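Plelby Sock Exchange — progress report to the Handa Fund
July 2023

Hi all,

You asked for the chatty version again, so you're getting it! The short of it is that we're on budget, a bit behind on the school visits, and way ahead on socks. Since January we've handed out 271 pairs through the drop-in on Ranasinghe Street and another 207 through the Pliroldale food pantry, which only signed up this spring (I'd been asking them for ages).

Donations have gotten more fun, too. People used to give us plain black or plain white, and now it's daisies and argyle and I don't know what else.
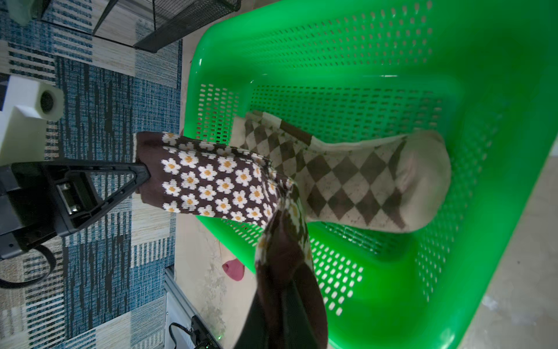
Moushumi Jayasinghe wrote to us that the patterned ones are gone before lunch and could we please stop saving them for the holidays. Fair enough — we've stopped. They go out the week they come in.

Washing and sorting

This is where most of your money went. The second washer is in and paid for, and the plumber's bill came in under the quote. Secondhand pairs make up a good share of what we get, and plenty of them arrive with stains or worn spots, like these striped ones.
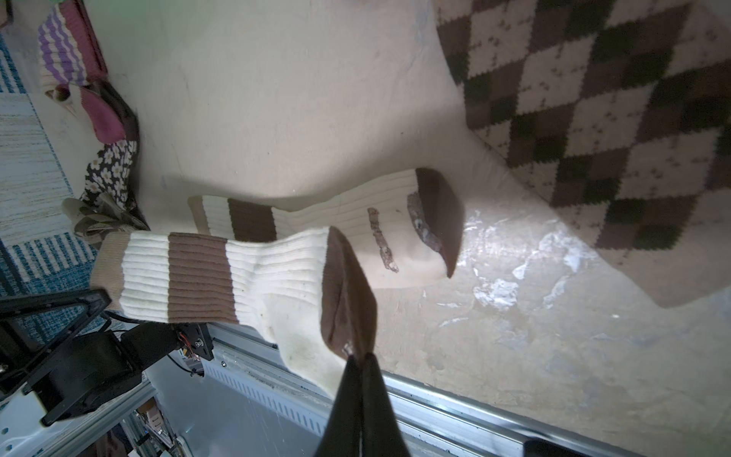

School visits

We planned 4 and did 2. One school moved its assembly and the other changed principals, so both are pushed to the fall. The visits we did went great, and the kids asked much better questions than I was ready for. I'm still answering one class by mail.

Crew socks are what the older kids ask for, the ribbed kind with stripes, so I'd like to put the leftover travel money toward those if you're okay with it.
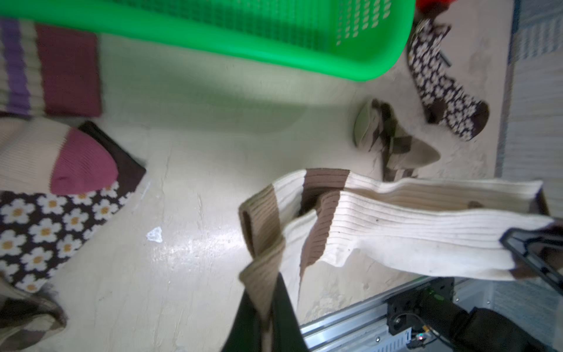 What's next

New shelves at the drop-in, a longer Pliroldale shift, and a fix for the dryer vent. I'll send the receipts separately once I've found the one for the detergent.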